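3.2 The board and the blocks

I should say a bit more about the surface, as it ended up mattering far more than I'd planned for. When Lindiwe Xaba and I started Statomero we only cared about the words people use for where things are — "next to", "just above", "a bit left of the blue one" — and the board was simply something to put the blocks on. My first pilot used a plain white sheet of card, and the descriptions we got back were full of edges and corners. Take away everything else and people lean on the outline of whatever is underneath.

So we moved to wood. The board is maple, quite pale, and made up in strips, with long seams running across it from side to side. It also has knots, and a faint wavy grain if you look closely. I did wonder about sanding it back and painting it, and Lindiwe talked me out of it (she was right, and I've told her so). Most of us at home or at work put things down on surfaces that have some pattern to them, and we use that pattern without thinking when we tell somebody where we left the scissors. The tabletop under the board is blue with a grid of small dark holes, so there is a strong colour change at the board's edge as well as a second, very regular pattern beyond it. Figure 2 shows one scattered layout, with the small coloured blocks spread over the wood.
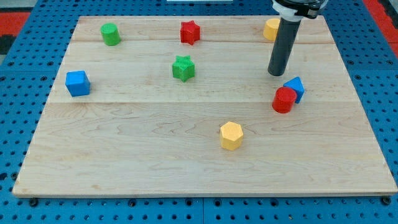 The pilot descriptions changed straight away once we had the seams. People who had written "in the middle somewhere" now wrote "on the line" or "sitting on the join", and a few of them invented their own names for the strips. One person called them shelves all the way through, top shelf, middle shelf, bottom shelf, and was perfectly consistent about it! I kept every one of these answers in. Our coding scheme, adapted from the one we'd built earlier for Revereck, has a separate tag for words that point to the surface and another for words that point to a neighbouring block, and a single answer can carry both.

For the main study we prepared 40 layouts and asked 75 people to describe one named block in each of them, which gave us 3000 short descriptions in all. Nobody had a time limit. We asked them to write as though a friend had to find the block from their words alone, and we didn't tell them which side to call the front. I'd worried this would cause a mess, but nearly everyone took the side nearest the viewer as the bottom and carried on happily from there.

Choosing the layouts was the fiddly part. A really even scatter is rather hard to make by hand, and mine kept drifting into loose rings with a gap in the centre. Lindiwe's drifted into rows. In the end we took turns, each of us laying out the blocks and the other moving whichever one felt too tidy, and stopped when neither of us could see an obvious shape any more. I know this isn't a formal method. We discuss random placement in Section 5, and I'd still defend doing it by hand for a first study, as true random layouts often leave blocks touching and we wanted touching to be a condition of its own.

Colour names gave us less trouble than I expected, and I've put the full list of the ones people used in the appendix. Where two people used different names for the same block we kept both, and the agreement scores in Table 2 treat them as a match so long as no other block in that layout could reasonably have been meant.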